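Stilgate Refurbishing — Bench Inspection, Desktop Towers
Unit 282, Stukley site, August
Inspector: Bülent Polat

1. Mains lead removed, power button held down to discharge.
OK.

2. Bench surface clear of loose screws and metal shavings.
OK after cleaning. Two case screws found in the table slots. Run the brush along the full length of each slot before the next unit goes down.

3. Side panel off, unit on its side, stable.
OK. No rocking at any corner.

4. Processor socket.
Empty. Pins checked under the lamp, none bent. No cover supplied — fit one before the board is moved or stored.
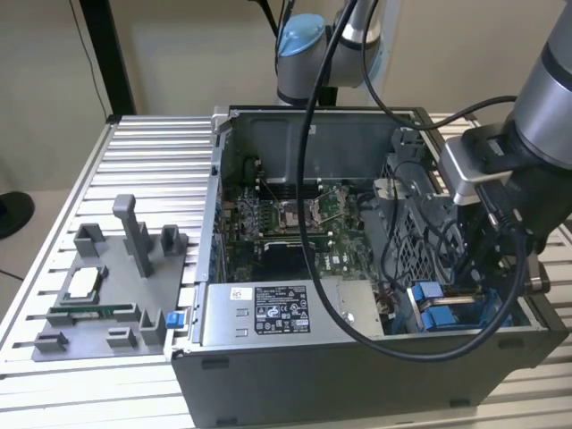 5. Memory slots and latches.
OK. Latches open and close by hand without force. Do not blow out the slots with shop air.

6. Power supply.
Label present, housing not opened. Four mounting screws tight. The supply stays closed at this bench under any circumstances; suspect units go to Rocha with a red tag.

7. Drive cage and blue carriers.
Comment. One carrier is stiff in its rail. Usable, but replace if a spare is in stock. Confirm that no drive remains inside before the unit leaves the data-secure area.

8. Internal wiring.
OK. No cuts or crushed insulation found. Keep wires away from the panel edge when closing.

9. Sharp edges.
Comment. Slight burr on the chassis lip near the drive cage. Filed and wiped. Cut-resistant gloves required until the panel is back on.

10. Grounding.
Wrist strap tested at start of shift, pass. Bench ground point tested, pass. Strap tester is due for calibration within 20 days.

Result: passed with comments. Items 4 and 7 remain open and go to the parts desk. Recheck both before the unit is released — signature needed on the second sheet.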